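What Renters Look For: A Small Study of Flat Listings in Barrera

Student project report, Housing and Property Studies, second year

When our group was asked to choose a topic for the spring project, three of us were in the middle of looking for somewhere to live, so the subject more or less chose itself. We had spent many evenings reading adverts for flats in Barrera and grumbling to each other about them over tea, and it seemed a pity to let all that grumbling go to waste. We wanted to know what a rental advert tells you, what it leaves out, and whether people who are looking for a home mind about the same gaps that we did.

We collected 200 adverts from Rindadis, the listings site that most students here use first, all of them posted in March. We kept to flats with one or two bedrooms, and we left out anything advertised as a holiday let, as these are written for quite a different sort of reader. Each advert was read by two members of the group, separately, and we marked down whether it gave the rent, the deposit, the floor, the kind of heating, the date the flat was free, and whether bills were included. Where the two readers disagreed, a third had a look, and usually it came down to something silly like a deposit tucked away in the very last line.

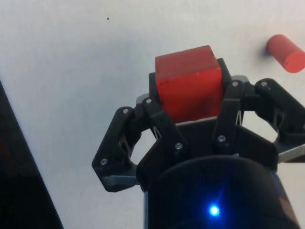

The rent was there nearly every time, as you would hope. The deposit was a different matter, and we were surprised by how often it was missing or described only as "usual terms". Heating was the worst of all. Plenty of adverts spent a whole sentence on the view and the evening light and then said nothing whatever on how the place is kept warm in January - and anybody who has rented an old top-floor flat in Gerska Street will know how much that matters to your purse.

We also looked at the wording, which was good fun, I must admit. "Cosy" turned up a great deal and went mostly with the smaller flats (we had a bet on it). "Well connected" could mean a tram stop at the door or a bus at the far end of a long hill. We tried at first to give each advert a score for honesty, but we soon found we were scoring our own moods, so we dropped it and went back to ticking boxes. I would advise any group doing this after us to skip that stage altogether and save themselves a fortnight.

The second part of the project was a short questionnaire, which we put up in the library and the student union and shared through the Fokico housing noticeboard. It asked people to say which details they most wanted to see before arranging a viewing, and then left a box for anything else they wished to tell us. The boxes were the best bit. People wrote whole paragraphs, some of them going up the side of the page!
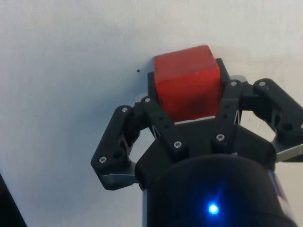

Which missing detail put people off most?

The total monthly cost with bills, by a good margin, with the deposit coming after it and the heating close behind.

We had expected photographs to come top, and they did matter, but several people said they had learned not to lean on them too much when choosing which flats to see. A good floor plan was worth more to them, and very few of the adverts in our set had one. Storage came up more than we had thought it would as well, particularly among people sharing, who have two of everything and one cupboard to put it in.

After this we went back to four of the adverts and rewrote them, keeping the same facts and the same length but moving the costs, the heating and the move-in date to the top. We showed the old and new versions side by side to people in the union café and asked which flat they would ring up about first. It was a friendly, rather noisy way of doing research, and we would not want to claim too much for it, but the rewritten versions were picked more often, and people seemed to read them faster too.

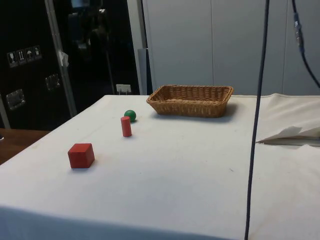 Rindadis wrote back to us when we sent them our early findings, saying that the boxes for deposit and heating already exist on their form but are optional, and that many landlords skip them because they are in a hurry to get the advert up. They added that making them compulsory had been talked over and put aside for now, in case it drove the smaller landlords away.

We thought that was a fair reply and it changed our recommendations a little. We now suggest that the form should show a gentle reminder when the boxes are left empty, and that adverts with everything filled in might be shown a bit higher up the page.

There are weak spots in all this. Our adverts came from a single month and a single site, and most of the people who answered us were students, so families and older renters are hardly heard at all. If we had the time again we would start the questionnaire earlier and ask a few landlords to sit down with us as well. The full tables and the rewritten adverts are in the appendix, along with the questionnaire, which other groups are very welcome to borrow.

Related projects
Shared Kitchens and House Rules in Barrera
Walking Times from Gerska Street to the Campus
How Deposits Are Explained to First-Time Renters
Floor Plans: Who Draws Them and Who Reads Them
Empty Shops as Homes: A First Look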